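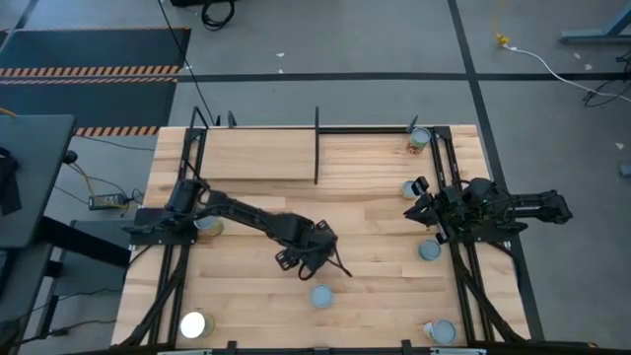
Small tins spread out over the planks.

2 min read

A short note from the tidying table at Staltgate, where we look after the play shop stock. The tins belong to the grocery set and get handled more than anything else we have — the paper labels show it first. The top is plain pale wood, wiped down at 9 each morning. The raised board at the edge serves as the shelf.

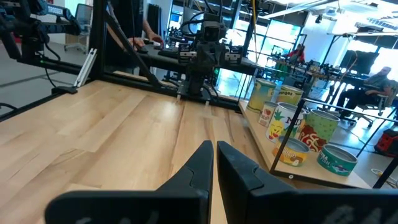

Oranges and pineapple are the ones children ask for by name. The short, wide tins stack badly, so we keep them at the front and the tall ones go at the back. Spare labels are kept in the Bornitz drawer, about 400 of them.

Comments (2)

Elias Tarawneh: We had the same trouble with stacking. A strip of felt on the shelf helped.

Baloch: Do you sell the pineapple one separately?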